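Household and Workshop Guidance: Teaching an Arm to Handle Laundry

Guidance sheet for operators, household trainers and workshop staff
Prepared by Ilaria Rizzi, reviewed by Tiziana Lombardi
Revised December 2020

Purpose of this sheet

The following tips are intended for persons who show a robot arm how to lift, turn, fold and put down clothing, either by guiding the arm by hand or by driving it from a remote control station. They apply to the garment benches at the Letora workshop and to the smaller Sunatham practice room. Operators working from home on a loaned Nerov control handset should read the section on remote control before their first session.

A demonstration is a recording of one task, carried out from start to finish by a person. The arm later learns from many such recordings taken together. Habits that seem harmless in a single demonstration are repeated across the whole set, and the advice below is mostly concerned with those habits.

Preparing the garments

Wash new garments once before use. The finish applied in the factory makes cloth stiff, and a stiff garment behaves quite differently on the bench from one that has been worn. Do not use fabric softener. Empty all pockets, remove paper tags and tie drawstrings in a flat bow, or take them out altogether.

Sort the garments by weight before sorting them by colour. Heavy knits, light shirts and anything with a lining should be kept in separate baskets, and each basket should be finished before the next is opened. A garment with a loose thread longer than a finger's width is to be trimmed before it goes on the bench.

Bobbled knitwear may still be used. Please do not shave it halfway through a set, as the surface will then differ between early and late recordings.

Preparing the bench

Wipe the tabletop with a barely damp cloth and allow it to dry fully. Polish and spray wax must not be used, as they leave the surface slippery and cause glare under ceiling lights. Crumbs, pins and clothes pegs are to be removed. Cables should be led away from the side on which the garment is expected to fall.

Confirm that the stop button can be reached without leaning over the arm. Any operator who has to stretch for it should move the button, not the chair.

Guiding by hand

Stand to the side of the arm and hold it at the wrist with a light grip. Pushing from the elbow produces a swinging movement which the recording will keep. Move at the pace you would use when folding clothes for a sleeping household: steady, with short rests at the points where the grip changes.

Close the fingers on a single fold of cloth wherever possible. If two layers are caught by mistake, complete the attempt, mark it on the log as a double pick and begin again. Attempts marked in this way are kept in a separate folder and have proved useful to the Ferraro team when checking grip settings.

Keep your own hands out of the path between the garment and the table. Where a sleeve or trouser leg has to be freed by a person, the recording should be ended first.

Working by remote control

Remote sessions call for more patience than hand guiding. The operator cannot feel the cloth and must judge by eye how firmly it is held. Before each session, open and close both grippers twice with nothing in them and check that the handset answers without delay. If there is a lag, restart the handset. Do not try to work around it.

Lift slowly. Cloth that is raised quickly will swing, and a swinging garment tempts the operator to chase it with the free arm. Wait until the hem is still, then bring the second gripper in from the side.

Trousers and other garments with a waistband

Elastic waistbands are the most common cause of failed folds. The band pulls itself together as soon as the cloth is lifted, and the opening disappears into a row of small gathers. An operator who aims for the opening at this stage will usually miss it. It is better to take hold of the flat cloth below the band, lift, and let the legs hang towards the table before looking for the band with the other gripper.

The view from the wrist is helpful here, although a thick knit will fill a good part of it once the fingers have closed. Use the wrist view for the grip itself and the overhead view for the fold. With heathered grey jersey, the diagonal creases show well from close by and indicate which way the weight of the garment is pulling. 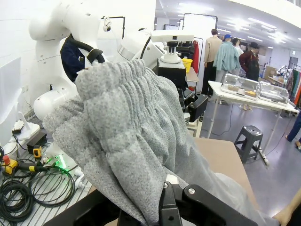 Laying down and folding

Lower the garment until the hem touches the table, then continue downwards while drawing the arm back, so that the cloth is laid out in a line. Dropping a garment from height leaves folds underneath which cannot be seen afterwards. Smooth from the middle outwards with closed fingers. One pass is enough.

For trousers, place one leg over the other, align the waistband and fold in half towards the band. For jumpers, fold both sleeves in before the body is turned. Towels are folded in thirds at Letora and in half at Sunatham, and the two sets must not be mixed.

Keeping the log

Write up each attempt as soon as it ends. The entry should give the garment number, the method (hand or remote), the operator's initials and whether the fold was completed. The present Letora collection stands at 2,756 attempts, of which 102 were set aside for missing log entries. The folds in many of these were perfectly sound, and the work had to be done again.

New operators are asked to complete around 1,000 practice grips on plain towels before moving to shaped garments. This may be spread over as many sessions as needed.

Care of the grippers

Lint collects at the finger joints, particularly after knitwear. Brush it out with a dry, soft brush at the end of each session, with the power off. Check that the small screws at the hinges are seated and report any that turn freely under a fingertip. Oil must not be applied by operators, as it will mark the cloth.

Finger pads may be wiped with a cloth wrung out in plain water. Replacement pads are kept in the top drawer at both sites and should be signed for in the stores book.

Questions on this sheet should be addressed to Ilaria Rizzi. The next revision is planned for June.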